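手持夹爪保养这件事，别信"免维护"三个字
本期"工位手记"

上一期通讯里登了供应商 Brostent 的一页介绍，说他们的手持夹爪"开箱即用，日常免维护"。登出来之后收到几位读者的来信，口气都不太好。我也不太好。我们这边的采集工位用了一段时间，要说完全不用管，那是没有的事。下面写的是其中一个工位怎么装、怎么看、坏了怎么修，只讲我们自己的做法，别家的情况我不清楚，也不打算替别家打包票。

先说工位本身。一张桌子，几面布，几样桌面电器，一副手持夹爪，夹爪上面带一只鱼眼镜头。听起来寒酸，确实也不贵。贵的是人花在上面的时间。Bruscombe 那边做过一份报价，把布帘、灯、桌子、夹具打包成"标准采集单元"，交期十一周。我们看完报价，自己去买了布和夹子。

背景布

布这一项争论最多。有人说黑布没必要，白墙一样用。我起初也这么想，后来在白墙前录了一批，灯一开，墙面反光把指尖附近的对比度压下去，回放时有好几段位姿漂得没法看。换黑布以后好一些。是不是全归功于布，我保留意见，因为同一天我们还换了曝光设置。做对照的人应该一次只改一样，这条规矩我们自己都没守住。

布要夹牢。小夹子夹在上沿，转角处多夹一只，因为两块布在那里交接，布一坠就露缝。露一条窄缝问题不大，布自己晃动才麻烦：空调一吹，背景在动，定位算法会把布的动静当成镜头的动静。皱褶倒不用熨平。Lacroix 的安装手册要求背景"完全平整无皱"，我看写手册的人没有挂过布。皱褶只要不动，就是现成的纹理，纯黑一片的布反而什么特征都抓不到。在布上贴几个颜色鲜明的大字也是同样的道理，顺便让人一眼认出是哪个工位录的。

字要贴紧。翘起来的边角会随气流抖，远看不明显，逐帧看就很明显了。我们每次开工前用手掌把字按一遍，花不了一分钟。

手指和软垫

夹爪最先出问题的是指尖软垫。垫面有细小的凸点，靠它增加摩擦。凸点之间容易藏灰，抓过面包屑、抹布毛、纸箱之后尤其如此。Brostent 的说法是"软垫寿命远超项目周期"。谁的项目周期？他们没说。我们的记录是：一副软垫用到六百次抓取上下，边缘开始起翘，光滑的塑料杯抓起来会往下溜。

我写完上面这句又去翻了记录本，更正一下：是第600次抓取时发现起翘，开始起翘是哪一次，没人看见。这也是我对所有寿命数字都不太放心的缘故，发现的时间和发生的时间往往差得远。

换垫的步骤如下。

先把夹爪平放，手指张到最大。旧垫从上端揭起，慢慢往下撕，不要用刀撬，刀会在手指的棱纹上留口子。残胶用无纺布蘸少量酒精擦，擦完晾着，等到手指摸上去没有凉意再贴新垫。新垫从下往上贴，贴的时候用拇指把气泡往外赶。两边必须同时换。只换一边的话，新旧两面厚薄不一，闭合以后中心会偏，标定过的开合量就不准了。

有人嫌两边同时换浪费。我试过只换一边，省下来一片垫子，赔进去一个下午重新标定。

滑座和螺丝

两根手指各装在一个滑座上，滑座的螺丝是第二个要盯的地方。出厂时拧得不一样紧，我们收到的两副都是这样。厂家解释说是"运输振动所致"。也许吧，可是两副松的是同一个位置的螺丝，运输的振动倒挺有规律。

我们的办法是到货先全部检查一遍，在螺丝头和座体之间画一道漆线，以后看漆线有没有错开就知道松没松。每隔八个采集班次看一次。拧的时候对角交替，手感到了就停，座体上的沉孔不深，螺纹吃得浅，大力一拧就滑丝。滑过丝的孔别指望螺丝胶救回来，换件。

导轨上不要喷润滑油。喷了以后头两天非常顺，然后灰全粘上去，比没喷之前还涩。需要润滑的话，用牙签挑一点干性润滑脂抹在轨道两侧，来回推动若干次，多余的擦掉。

标记块

每个滑座上各有一枚黑白方块标记，两枚图案不同，开合宽度就靠识别它们来算。标记脏了、卷边了、反光了，宽度读数就会跳。这个故障最会骗人，因为读数是断断续续地跳，看上去像电气接触不良。同事 Faith Ndung'u 为了查一次跳数，把线缆全换了一遍，最后发现是左边标记的一角粘了一小截透明胶带。

她后来给标记订了规矩，我照抄在下面，措辞是她的：

标记只能用干布擦。
重印的标记必须用哑光纸，尺寸用卡尺量，不许用打印机自己说的尺寸。
左右不可互换，换完先空夹几次，看宽度曲线有没有断。
谁换的谁签名。

第二条我特别赞成。打印机默认会把页面缩小一点以适应边距，人眼看不出来，算出来的宽度却整体偏了。有一次我们怀疑过软件、镜头、温度，折腾到很晚，根源是打印对话框里的一个勾。

镜头

鱼眼镜头的好处是看得宽，桌面、布帘、天花板的灯都能收进来，坏处也是这个。灯在视野里，曝光就容易被灯带着走。自动曝光我们早就关了，固定住，宁可灯那一块过曝。Cladodel 的技术支持劝我们开自动，说新固件"已经优化"。我们照着更新试了，录出来的片段忽明忽暗，又退了回去。固件版本写在工位的卡片上，没有充足的理由不升级。

镜头清洁用气吹，吹不掉的再用镜头纸，从中间往外绕。手套摸过桌面以后不要去碰镜头，这句话我已经在通讯里写过，照样有人碰。

边缘那一圈黑不用管，那是圆形成像本来的样子。要管的是圆心有没有跑。圆心跑了，多半是镜头座松了，先停下来，别想着后期用软件修正。修正我们也做过，参数调出来只对那一天的数据有效。

桌面布置

桌上的东西摆好以后拍一张留底，下一班照着摆。电器的门朝哪边、离桌沿多远，都会影响手腕的走法。烤箱一类的黑玻璃门会映出对面的东西，我们没找到好办法，贴过哑光膜，膜的边又成了新的特征，索性撕了。两副夹爪同时用的时候，先约定好谁在左谁在右，暂时不动的那一副也要拿稳，别在别人的视野里晃来晃去。

关于故障统计

十一月我们把工位的停机原因理了一遍，最常见的一类是标记识别中断，其次是软垫，再次是螺丝。电子部分出的毛病反而少。我不敢说这个顺序放到别处也成立，我们用得狠，又爱拆。但至少在我们这里，多数停机靠一块干布和一把小螺丝刀就能解决，Bruscombe 推荐的年度维保合同开价89欧元一副，我看过服务内容，第一项就是"目视检查"。这项我们自己会。 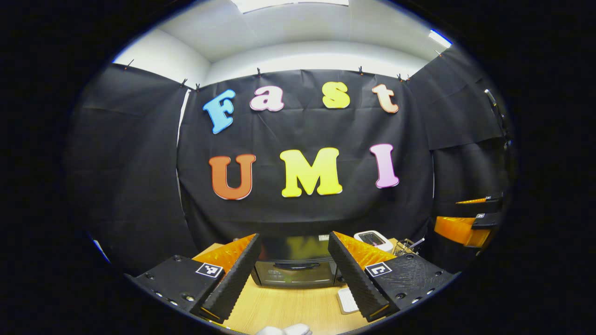 软垫换过以后，要不要重新标定开合宽度？
每次换垫都重新标定。新垫比旧垫厚，完全闭合时两个滑座之间的距离会变，沿用旧的零点，软件会以为夹爪还没有合拢。先空夹到底记下闭合值，再张到最大记下张开值，然后夹一块已知尺寸的量块核对。核对不过，就检查垫子有没有贴歪、气泡有没有赶净，再来一遍。

还有几件零碎的事。

备用软垫放在密封袋里，别和酒精瓶放在一个抽屉。我们有一袋因此发黏，整袋报废。

工位卡片换了新版，日期是2021年4月18日，旧卡请撕掉。旧卡上滑座螺丝的检查间隔写错了，以本文为准。

想要漆线笔的同事到我桌上拿，用完盖好笔帽放回来。

Brostent 看到读者来信后答应寄一份软垫磨损的测试数据给我们，目前还没收到。收到了会登，连同他们的测试条件一起登。如果测试条件只有"实验室环境"五个字，我也照样登。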